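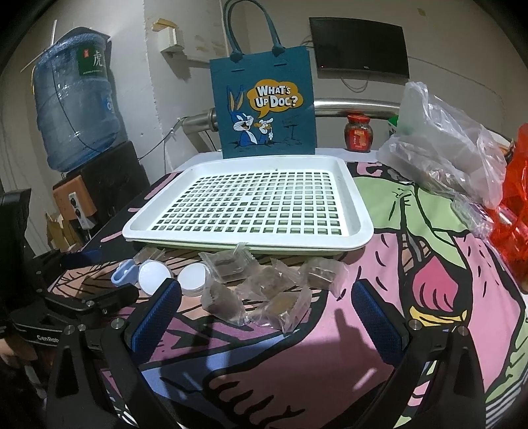
Foro Surnach > Trabajo y automatización > Pinza de mano en la mesa de surtidos

obenes escribió a las 19:40
Buenas tardes a todos. Trabajo en Garrido, en la preparación de surtidos pequeños (bandejas de plástico con sobres y piezas sueltas). Desde septiembre, 11 personas del turno de tarde ya no hacemos el trabajo con los dedos, sino con las pinzas de mano, para que el sistema Urness aprenda de nuestros movimientos. Cada uno debe entregar 156 repeticiones válidas en el turno.
Quiero preguntar dos cosas. La primera es si en otras empresas se paga un complemento por esta tarea, que en mi contrato no está escrita. La segunda es más práctica: los sobres transparentes con los extremos arrugados se me escapan mucho, y si los aprieto más, el movimiento queda brusco y me lo rechazan.
Perdonen si alguna palabra no es la correcta, el español no es mi lengua materna.
Oldřich

ucantero escribió a las 20:02
A lo segundo: cógelos por el centro y no por el borde. Abre la pinza menos de lo que te pide el cuerpo y baja despacio. A mí me pasaba igual con los sobres planos, los que quedan pegados a la bandeja. Primero los separo un poco y luego los levanto.
Del complemento no sé nada. Aquí no lo pagan.

olaia_c escribió a las 20:15
Nosotros sí lo cobramos, en Gustisis. Figura como "tarea de formación del sistema" y hubo que pedirlo por escrito. Oldřich, pide que te den la descripción del puesto. Si te miden por repeticiones, eso es otro trabajo y debe constar.

Salcedo escribió a las 20:31
No quiero ser el pesado, pero estáis enseñando a la máquina que os va a quitar el sitio y discutís por dónde se coge el sobre.

ucantero escribió a las 20:38
Salcedo, en mi nave el brazo lleva un año y seguimos los mismos. Ha cambiado que ahora uno vigila y recoge lo que se cae. Más aburrido, eso sí.

Salcedo escribió a las 20:44
Los mismos, de momento. ¿Y cuando se jubila alguien, lo sustituyen?

ucantero escribió a las 20:47
A la última no. En eso te doy la razón.

obenes escribió a las 21:20
Gracias por las respuestas. Entiendo lo que dice Salcedo y también lo pienso, sobre todo a la noche. Pero la decisión está tomada y yo prefiero que el cambio me encuentre con un papel firmado.
Unai, mañana pruebo lo de coger por el centro. Otra molestia que tengo es la muñeca, me duele al final del turno. Con los dedos no me dolía nunca.

ipastor (moderador) escribió a las 21:33
Lo de la muñeca comunícalo al servicio de prevención, por escrito y ya. He movido la pregunta del complemento a un hilo propio en la sección de convenios. Olaia, si puedes copiar allí el texto de vuestra solicitud, sin nombres, mejor.

olaia_c escribió a las 21:50
Mañana lo copio.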